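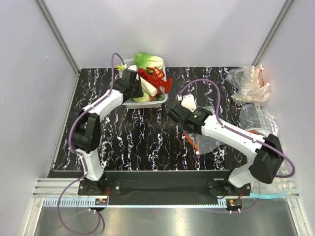 In praise of the small-town market

3 Jul 2018

I moved to Dondesden in March, and the first thing I fell for was the market. It has 88 stalls, it opens at 7, and by the time most people have found their shoes the good radishes are gone. I love it!

The council wants to trim it to make room for parking, and I hope they'll think again. A supermarket is fine for paper towels (I go to ours every week, and the staff are lovely). But I've never come home from it with a cheese I couldn't pronounce and instructions for how to eat it. At the Lombardi stall I went in for eggs and left with a bunch of bitter greens, a recipe written on a paper bag and strong opinions about garlic.

People say the market doesn't pay its way. Well, 2,376 of us signed the letter asking to keep it whole, and I'd bet most of us stop for coffee or a haircut on the same trip. Kaltach cut its own market down a few years ago – I went to look, and the square was very tidy and very quiet.

So please, go this week. Bring a bag that's too big. Ask the fish people what they'd cook tonight, and buy one vegetable you've never tried. Then write to the council before the vote and tell them what you had for dinner.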